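The Bag by the Door

The canvas tote is the least designed bag most of us own. It has two handles, one opening and no opinion about what goes in it. You get one free at a conference or a bookstore, then another, and by the end of the year there are nine of them hanging on the same hook. They hold groceries, library books, gym shoes and, in a lot of homes and offices, the whole working contents of a desk.

That last use has grown. When the Prorent building on the east side switched its upper floors to shared desks two years ago, the people who worked there lost their drawers. Each tenant got a locker 14 inches wide and a request to leave the desk clear at six. Within a month the lockers were full of tote bags. People carried them to a desk in the morning, unpacked, and packed again before going home.

I rented a desk there for one winter and did the same. My bag was cream canvas, a giveaway from a paper supplier called Hunex, and for the first few weeks I packed it badly. Pens went in loose. A charger went in on top of the pens. Receipts worked their way to the bottom and stayed until spring. Every morning I took everything out to find one thing.

The trouble with a tote is that it won't stand up for itself. A backpack has a frame or at least a stiff back. A briefcase has sides. A tote takes the shape of whatever is inside it, and if what's inside is small and loose, the bag folds over and the contents slide into one corner. Some people buy a felt insert with pockets. I tried one made by Lurnari, and it worked well enough, but it added weight and took up room I wanted for a notebook.

What worked better was using cases as the structure. A pencil case is a small box with a zipper or a lid, and a few of them standing on end will hold a canvas bag open from the inside. The cases do two jobs that way. They keep pens away from cables, and they keep the bag from collapsing.

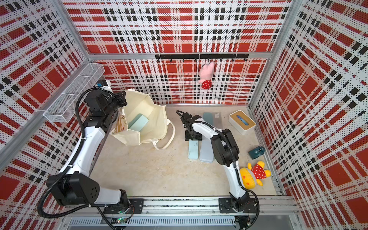 Color helps more than I expected. If every case is black, you end up opening all of them. Pale colors are easy to see against undyed canvas, even under a desk, and two close shades are fine as long as the sizes differ. A narrow case for pens and a wider one for everything else is a good pair to start with. The wide one takes the charger, the earphones, a glue stick, a small stapler and whatever else doesn't have a place.

The order matters too. Start with the bag open on a flat surface, handles folded out of the way. If the handles fall inward, they catch on each thing you put in, and you will be fishing them out later from under a case. Put the biggest case in first, against the side wall. It can lean. It will straighten up as the others go in next to it. The smaller cases follow, and papers go in last.

Papers deserve their own paragraph because they are what gets ruined. A loose sheet in a tote will be creased by lunchtime. A clear plastic folder fixes this for very little money. Clear is better than colored because you can read the top page without opening it, and a small label in one corner tells you what the rest is. I kept one folder for things to sign and one for things already signed. When I had only one, the two kinds got mixed and I mailed a blank form to the county.

Folders go in flat against the long side of the bag, with the cases holding them in place. If the folder is taller than the bag, turn it on its side. A folder that sticks out will bend at the rim, and the bend stays.

There is some disagreement about what should stay behind. The Adebisi stationery shop, which sits across the street from the Prorent building and does most of its business before nine in the morning, sells a wall basket in coated wire for people who want a landing place at home. The idea is that small items live in the basket and get moved to the bag only when they are needed. Divided baskets are the useful kind. In an undivided one, everything ends up in a heap at the low end, the same problem you had with the bag.

I bought one and hung it next to the front door at shoulder height. Keys go on the left, mail in the middle, spare pens on the right. On Wednesday nights I empty the tote completely, shake it out over the sink and put the strays back where they came from. It takes less time than looking for a stapler.

Canvas weight is worth checking if you are buying a bag and not just using the one on the hook. Thin giveaway canvas is fine for a few cases and a folder, but it will sag with a laptop in it. A heavier cloth holds its sides better and lasts longer at the seams, where the handles are sewn on. Look at the stitching there. A square with a cross through it is stronger than a single line. Printed bags should be washed inside out in cold water and hung to dry. They shrink in a dryer, and a folder that used to fit will no longer fit.

It is also worth weighing the thing once. I put mine on the kitchen scale piece by piece. The pen case alone came to 700 grams, mostly because I was carrying 24 pens, and I write with the same one every day. The other 23 went into a jar. A narrow case holding three pens, a pencil and an eraser has been enough since then, including through tax season.

Pencil cases wear out at the zipper. Rubbing a little candle wax on the teeth will get you another year. Soft ones can usually be hand washed, and ink on the inside doesn't matter much. Hard ones crack at the corners if they are packed too tightly, so leave a finger's width of space around them.

I gave up the desk in March and work at home now, where I have drawers again. The bag is still packed. If I need to work at the library or take papers to the accountant, I pick it up off the hook and go, and the drawers are mostly empty.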